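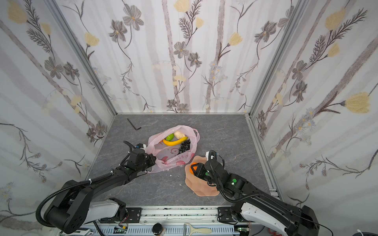 A two-arm station built by the Teridden student robotics club, with one gripper holding a shopping bag and the other an orange over a plate.

News > Schools and Clubs > Press Releases

Student club opens two-arm robot station to visitors in November

TERIDDEN - The Teridden student robotics club will show its two-arm robot station to the public in November, ahead of the Ulleo student competition. Visits are free and run after school hours in the club's workshop.

The project, named Jotano, is the work of 14 students. They began last school year with a single arm and a plan to sort small parts. This year they added a second arm and moved on to a household job: handling groceries from a plastic shopping bag.

The arms are mounted side by side on a metal rail and face a small walled workspace with a gray floor. One arm handles the bag while the other handles the food. Fruit is a hard test for a gripper, the club said, as a grip that suits an orange can bruise a banana or drop a lime.

Students guide the arms by hand control and record each run. The recordings are then used to train the software to do the same job without a driver. The club has recorded 306 runs so far and plans to keep adding to them until the competition.

Work is split between 2 teams. One looks after the arms, wiring and mounts. The other writes the software and keeps the log of runs - including the ones that fail. Students swap teams midway through the year.

At Ulleo, 24 student groups will bring a household task of their own choice. Each group must set up its station on site and run the task in front of judges.

Parts for the second arm were paid for by Mangubat, a local machine shop that has supported the club since it started. The shop also lets students use its tools on Monday evenings.

School groups that wish to visit should contact the club office ahead of time. No experience with robots is needed.

Shares: 24
Comments: 2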